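Print this page | E-mail this entry
Filed under: Workshop diary, Money

April, a bit after nine in the evening. Spent most of the day on the equipment list with Jana. The second arm is in. The question is what goes on the end of it and what we can leave until autumn.

Böttcher came back with 1,502 for the pair of grippers, spare fingers not included. Fingers are another 40 a set and we will want at least two sets. Lemine quoted 505 for a single gripper, but it needs their own mounting plate and they could not give me a delivery date. I rang twice. Eckhard wants the Böttcher ones so that both arms match and we only stock one kind of screw. I think he is right, though I would have liked the money for a better table.

Put down about 400 for cables, the wrist camera and a spare power supply. Sofia thinks that is low. Moved the new computer to next year's sheet and left a note for Britta, who signs it off and will ask.

The play food stays as it is, no new money there. One plate of it gives plenty of shapes to try: pineapple, star fruit, garlic, the long green chilli.
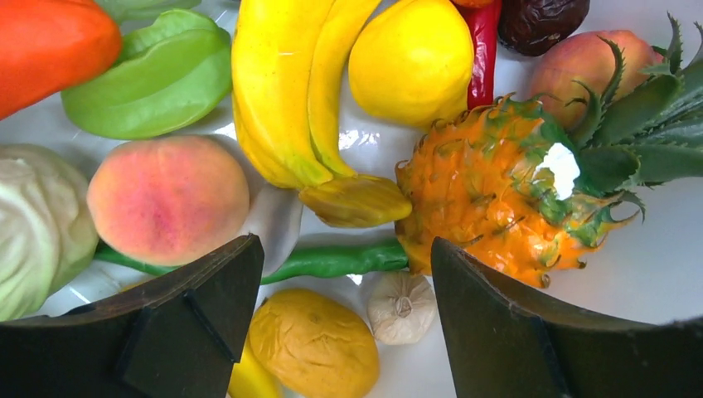 Do we need a service contract for the second arm? Only from the second year – the first is covered in the purchase price, so I have left the line blank.

Trinh is checking whether Nirero will take the old controller in part exchange. Must send Jana the new totals before lunch tomorrow.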